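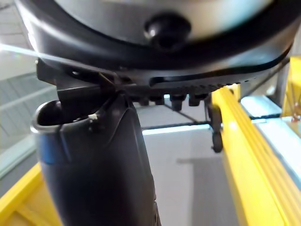
Kovimau > Verleih > Tiefton und Bass > Narkine 15

Seite drucken | Per E-Mail weiterleiten

Bassanlage Narkine 15 (Cocco)

Die Bassanlage Narkine 15 des Herstellers Cocco gehört seit September 2021 zum Verleihbestand der Kovimau Musiktechnik. Sie ist für E-Bass und elektrisch verstärkten Kontrabass ausgelegt und besteht aus einem Vollröhren-Vorverstärker, einer Endstufe in Halbleitertechnik und einer geschlossenen Lautsprecherbox. Die Anlage wird ausschließlich vollständig abgegeben; eine Ausleihe einzelner Komponenten ist nicht vorgesehen.

Technische Angaben

Bestückung: ein Tieftöner 15 Zoll, ein Hochtonhorn (abschaltbar)
Übergangsfrequenz: 3000 Hz
Leistung der Endstufe: 1000 Watt
Innenvolumen der Box: 164 Liter
Eingänge: Klinke aktiv, Klinke passiv, Effektrückweg
Ausgänge: DI-Ausgang symmetrisch (XLR), Stimmgerät, Effektweg
Klangregelung: Bass, Tiefmitten, Hochmitten, Höhen; Mittenfrequenzen durchstimmbar

Der DI-Ausgang kann vor oder nach der Klangregelung abgegriffen werden. Bei gleichzeitiger Übertragung über eine Saalanlage wird die Einstellung vor der Klangregelung empfohlen, damit Änderungen auf der Bühne das Signal am Mischpult nicht beeinflussen. Der Massetrennschalter befindet sich auf der Rückseite und ist im Auslieferungszustand geschlossen.

Einsatzbereich

Die Anlage wird vor allem von Bigbands, Musikschulen und Begleitgruppen angefragt. Für Clubs und mittlere Säle reicht sie ohne weitere Verstärkung aus. Auf größeren Bühnen dient sie als Monitor für die Rhythmusgruppe — die Beschallung des Publikums übernimmt in diesem Fall die Hausanlage. Kontrabassisten sollten das Hochtonhorn zunächst abschalten und nur bei Bedarf zuschalten, da Tonabnehmer am Steg in den oberen Lagen zu deutlichen Griffgeräuschen neigen. Für akustische Gitarren und Gesang ist die Anlage nicht geeignet.

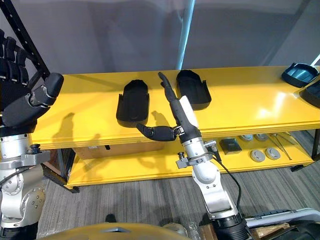 Vorverstärker und Endstufe werden getrennt von der Box aufgestellt und mit den beiliegenden Leitungen verbunden. Die Röhren des Vorverstärkers benötigen nach oben freien Raum zur Wärmeabgabe, weshalb die beiden Geräte nicht unmittelbar aufeinander stehen dürfen. Im Proberaum genügt dafür ein standfestes Regal mit zwei Ebenen, sofern die Tragfähigkeit ausreicht: die Endstufe unten, der Vorverstärker oben. Auf der Bühne ist das mitgelieferte Gestell zu verwenden.

Vor dem Einschalten ist die Lautsprecherleitung anzuschließen. Danach wird zuerst der Vorverstärker und nach einer kurzen Aufheizzeit die Endstufe in Betrieb genommen. Beim Ausschalten gilt die umgekehrte Reihenfolge. Verlängerungen der Lautsprecherleitung durch Instrumentenkabel sind nicht zulässig. Schäden, die auf eine solche Verbindung zurückgehen, werden dem Entleiher in Rechnung gestellt.

Lieferumfang

Vorverstärker Narkine mit Netzleitung
Endstufe mit Netzleitung
Lautsprecherbox mit Schutzhülle
Gestell, zerlegt
Lautsprecherleitung, Verbindungsleitung, Fußschalter
Bedienungsanleitung in deutscher und italienischer Sprache
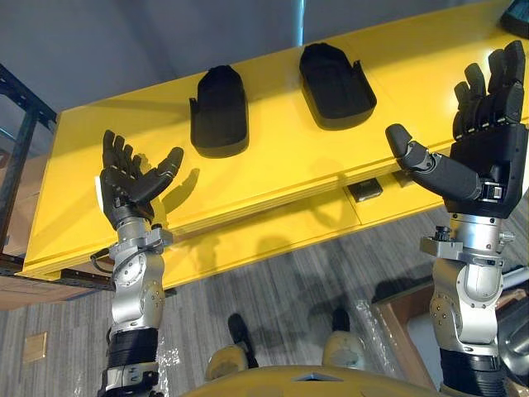
Gelber Tisch mit zwei Roboterarmen, die Hände geöffnet.

Ausleihe und Rückgabe

Die Abholung erfolgt nach Terminvereinbarung im Lager Bredis. Für die Box werden zwei Personen und ein Fahrzeug mit ebener Ladefläche benötigt. Der Transport im Liegen ist zulässig, jedoch nur mit der Rückwand nach unten und mit angelegter Schutzhülle. Eine Anlieferung kann gegen gesonderte Berechnung vereinbart werden.

Bei der Übergabe wird ein Zustandsprotokoll erstellt und von beiden Seiten unterzeichnet. Mängel, die erst während der Nutzung auftreten, sind umgehend zu melden. Eigenmächtige Reparaturen sowie der Austausch von Röhren durch den Entleiher sind untersagt. Die Weitergabe an Dritte bedarf der schriftlichen Zustimmung.

Im März ist die Anlage wegen der jährlichen Wartung nicht verfügbar. Für diesen Zeitraum kann auf Anfrage ein Ersatzgerät mit geringerer Leistung bereitgestellt werden. Reservierungen für Konzertreihen und Probenphasen werden in der Reihenfolge ihres Eingangs bearbeitet und gelten erst mit der schriftlichen Bestätigung als verbindlich. Öffentliche Musikschulen erhalten die Anlage zum ermäßigten Tarif; ein entsprechender Nachweis ist der Anfrage beizufügen.

Auskünfte zur Technik und zur Verfügbarkeit erteilt Remo Russo, Verleih Tiefton und Bass.

Seite drucken | Per E-Mail weiterleiten

Diese Website verwendet Cookies, die für den Betrieb der Seite und des Reservierungsformulars erforderlich sind. Einstellungen ändern | Einverstanden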